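Tax Papers Without the Tears: Small Habits for the Home Office

2 min read

I love a tidy tax folder, and I'm not ashamed to say so! Ever since Marites Layug showed me her system I've been telling everyone I know.

Start with one big envelope per month. Receipts go in the day you get them (don't sort, just drop). Write what it was for on the back, in pencil, while you still remember. "Lunch, Khaemba job" will save you so much head-scratching in May.

Store receipts fade fast, so copy the shiny ones right away. I do mine on Sunday night with the radio on.
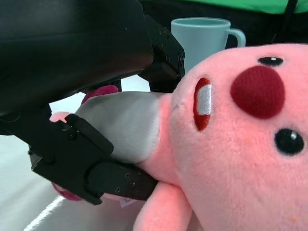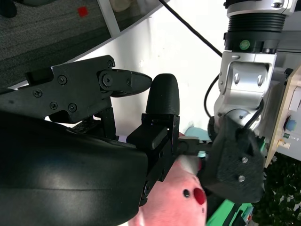
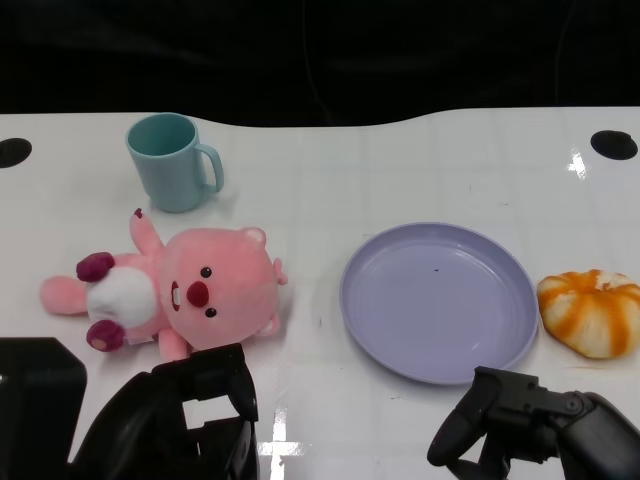
Next, keep a mileage notebook in the glove box with a pen tied to it. Date, where you went, miles there and back. Five lines a week and you're set!

Letters from the tax office get their own folder, a red one if you can find it. Note the reply date on the front in big numbers. And anything over $500 gets a second copy, kept in a different room from the first. I'm still working through the 64 loose slips from my old desk drawer, a few every evening, and loving it.

Contact Stavillow | © 2019 Stavillow | Back to top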